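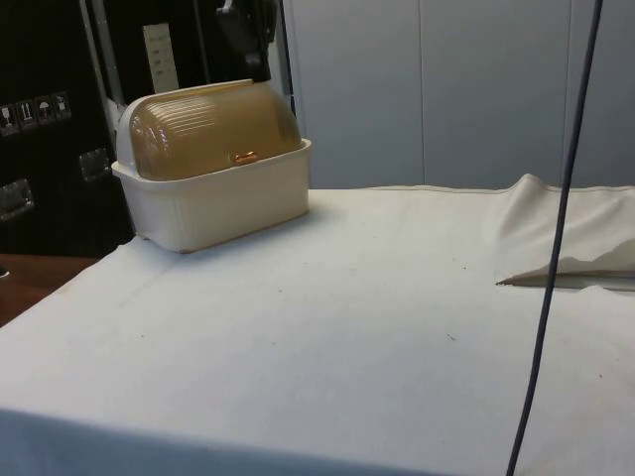
A bread box with a roll-top lid, on a white cloth.

Home | Food | Places | People | Archive

November
By Rasha Harb

When the bread is two days old

In the town of Tramness, where I have lived for eleven winters, people do not throw bread away. They also do not talk much about it. I learned the habit slowly, by eating in other people's kitchens, and I was surprised how many dishes on the table had started as a loaf which was too hard to slice for breakfast.

My neighbors make a soup they call Akl. The name came with a family from my part of the world, and it only means "food." You rub the old bread with garlic, break it with your hands, and pour over it a broth of onions and white beans. It must stand for the time of washing the dishes. Then comes an egg, a little vinegar, and black pepper. I have eaten it in many houses and it was never the same soup. In one it was almost a porridge. In another you could still bite the crust, and the grandmother there told me that the other way was for people without teeth.

Ayman Tannous bakes on Ivora Street. He opens the door at five in the morning, when it is dark and the buses are still empty, and he sells two kinds of bread, a round one with rye and a long white one. The winter population of Tramness is 2,109, and I believe he knows the bread of most of them. "The white one is for today," he told me. "The rye is not even ready today. Eat it tomorrow, then it begins to have a taste."

He is strict about the refrigerator. Cold makes the crumb go stale faster, he says, and he can hear it in the knife. A paper bag is good for one night. After this he wants the loaf in a box that closes but lets a little air pass, with the cut side down. Plastic bags he accepts only for the freezer, and there he wants the bread already sliced.

I asked him what happens with the loaves he does not sell. Some 101 of them are left in a slow week -- more in November, when the summer houses are closed. He dries them in the oven after the last baking, while it is cooling, and grinds them for Preritz, the small restaurant near the harbor. The cook there uses the crumbs in a dark cake with plums and no flour at all. I ordered it twice in one evening.

At home I do simpler things. I cut the bread in cubes and fry them slowly in butter with a leaf of sage, or I soak it in milk for meatballs, as my mother did. She kept the crusts in a cotton bag behind the kitchen door, and we children stole them on the way to school. I still prefer a hard crust to a cookie, and my dentist has stopped discussing it with me.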